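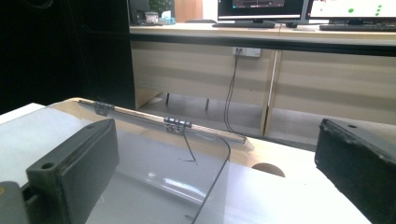
Search products Enter keyword or part no. Go

Dreltar Hand-Held Teaching Gripper
Sold and serviced by Kornico

Print this page | E-mail this page

The Dreltar is a two-finger gripper that a person holds and works by hand. You pick things up with it, open them, close them and put them down, and the recording is used to train a robot arm to do the same job. Kornico sells it, rents it and repairs it. We have also spent a good deal of time talking customers out of it, and this page is written in that spirit.

The maker's leaflet says that teaching a robot this way is "as easy as doing the job." We disagree. Doing the job with two stiff fingers is harder than doing it with ten soft ones, and the first week is slow. People who can close a display box without looking will bump the lid, come in at the wrong angle and have to start over. They should be told this before they start, and so should whoever signs off their hours.

What it handles well

Boxes, trays, small panels, handles and lids, provided there is an edge to get hold of. Lids on hinges are fair practice pieces. The gripper has to follow the path the hinges allow, and a person's wrist finds that path sooner than a programmer does.

Clear and tinted acrylic is a different matter. Glossy sheet throws back the ceiling lights, and you can look straight through one wall of a box at whatever is behind it. A person sorts this out without thinking. We would not promise that a trained arm will. If your product is mostly acrylic, ask for a trial with your own parts under your own lights, and don't accept a demonstration done with cardboard.

Fingers and pads

The fingers are dark blocks with holes for fixings. Each takes a black foam pad on its inside face. Foam gives a kinder grip on a polished surface than bare finger does, but it gets rough along the edges with use, and a rough pad doesn't hold the way a new one did. Treat pads as a supply you will keep buying. The quote you get from a robot vendor will probably leave them out.

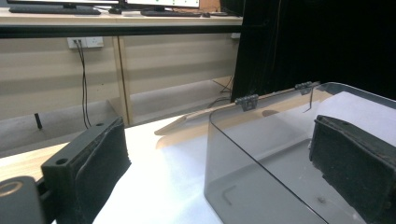 What it changes for the people on the bench

Bachmann assembles hinged display cases and rented two Dreltars from us in July. Their assembly lead, Rahel Tanner, kept notes and has let us use them. Her main point is that the work did not go away, it moved. For 19 shifts her best assembler recorded lids instead of fitting them, and the cases she would have fitted were shared out among everyone else. No one had planned for that.

"They told us the robot would take the boring part," she wrote. "The boring part is now opening the same lid all afternoon so the robot can learn it."

She also asked questions that we think every buyer should put in writing:

Who owns the recordings, and can they be used at another plant?
Is the person doing the teaching paid at the training rate?
What happens to her job if the arm works?
What happens to it if the arm doesn't, and the order book has already been filled on the assumption that it would?

Bachmann answered the second one. The others were still open when the rental ended. We can't answer them for you and neither can Gromow, who make the arm Bachmann was considering.

Wrists and shoulders

Holding a tool out over a table all day is tiring. Rotate people. We suggest short turns with a proper break, and a table low enough that elbows stay down. If somebody says it hurts, stop.

Rental and purchase

Rental: $190 per week per gripper, with one set of pads
Purchase: by quote only, after a trial
Warranty: 2 years on the mechanism, none on pads
Training: half a day at your site, for the people who will hold the tool. Managers are welcome to come and try it too, and we would prefer that they did.
Not included: robot arm, software license, your staff's time

To book a trial, call the Kornico service desk before noon and have a sample of the part ready to send.

Print this page | E-mail this page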